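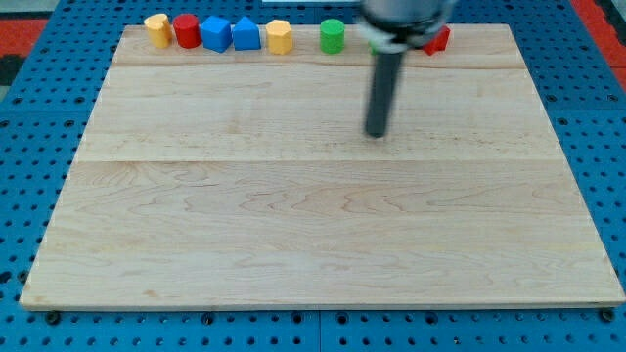 How often should the rod finger be checked for alignment?
At the start of each shift, after any contact with the board or the pegboard, and whenever the finger has been removed from the housing.

Section 6. Setting Up and Maintaining the Tabletop Block Cell

6.1 Scope

This section applies to the Otico tabletop cell when fitted with the single rod finger and the maple work board. It covers mounting the board, fitting and aligning the finger, setting the working height, placing the blocks, and routine care. Installation of the arm itself and its electrical supply is described in Section 3. Operators who have not completed the Taravwood site induction may carry out steps 6.5 and 6.7 only.

6.2 Before You Begin

Set the arm to Service mode and press the stop button on the control box. Wait until the status lamp shows steady amber. The lamp must remain amber throughout 6.3 and 6.4.

CAUTION: Service mode limits speed but does not remove power from the joints. Keep hands out from under the gripper unless the stop button is engaged.

6.3 Mounting the Work Board

1. Clear the pegboard base of blocks, tools and loose hardware. Vacuum the holes along the line where the front edge of the board will sit. Grit left in a hole will prevent a bolt from seating fully.

2. Check that the pegboard panels are level with one another at each joint. If a panel stands proud, loosen its corner screws, press it down by hand and retighten.

3. Fit the front bolts into the pegboard holes marked on the layout sheet. Tighten them by hand, then a further quarter turn with the supplied key.

4. Lower the board onto the pegboard and slide it gently forward until it rests against the bolts. Do not strike it into place.

5. Press on each corner in turn. The board must not rock. If it does, lift it away and repeat step 2.

Note: The board is joined from solid planks and will move slightly with the seasons. The seams are a normal feature. A seam that can be felt with a fingernail should be reported to the cell supervisor before the board is used again.

6.4 Fitting and Aligning the Finger

1. Confirm that the stop button is engaged.

2. Inspect the rounded tip of the replacement finger. Reject any finger with a flat spot, nick or burr.

3. Insert the finger into the socket in the housing until it meets the internal shoulder, and hold it there while tightening the clamp screw.

4. Check every fastener on the bracket assembly. Replace any screw whose head is worn; do not reuse it elsewhere on the arm.

5. Stand clear, release the stop button and run the program ALIGN FINGER from the service menu. The arm moves to the reference position and pauses.

6. Compare the offset shown on the display with the value on the calibration card. If they differ, run the program once more. If they still differ, engage the stop button, loosen the clamp and return to step 3.

CAUTION: Never correct an offset by bending the finger or by pushing the arm by hand. Either action may damage the wrist joint and will void the service agreement with Wuyts.

6.5 Placing the Blocks

1. With the arm parked and the stop button engaged, set the blocks in a row along the back edge of the board. Cylinders stand on end.

2. Leave the front of the board clear for the working area.

3. Withdraw both hands, step behind the floor line and release the stop button.

Blocks of different shapes may be mixed in any order, and neighboring blocks may stand close together. The start-up routine records the position of each block before the first movement.

6.6 Setting the Working Height

1. Select HEIGHT from the service menu and move the tip over a clear part of the board.

2. Lower the arm in single steps until the tip just holds a strip of the gauge paper supplied with the cell. Store this value as Board Zero.

3. Raise the arm and repeat the check at each front corner. If the readings fall outside the range on the calibration card, remount the board as described in 6.3.

Board Zero must be stored again whenever the board or the finger is changed. The previous value is not erased automatically – confirm the new entry on the display before leaving the menu.

6.7 Routine Care

Wipe the board along the grain with a dry, lint-free cloth. Solvents and furniture polish are not permitted, as both alter the way a block slides. Replace the finger after 3,000 cycles and enter the change in the maintenance log.

The clamp and bracket are inspected in full every November by the service technician.

6.8 Fault Messages

Code 662: Board Zero not stored. Repeat 6.6.

Code 689: Finger offset out of range. Repeat 6.4. If the code returns, leave the stop button engaged and contact I-hsuan Yeh at the Skikow service desk.

Section approved by Luminița Vasiliu, April 21, 2024.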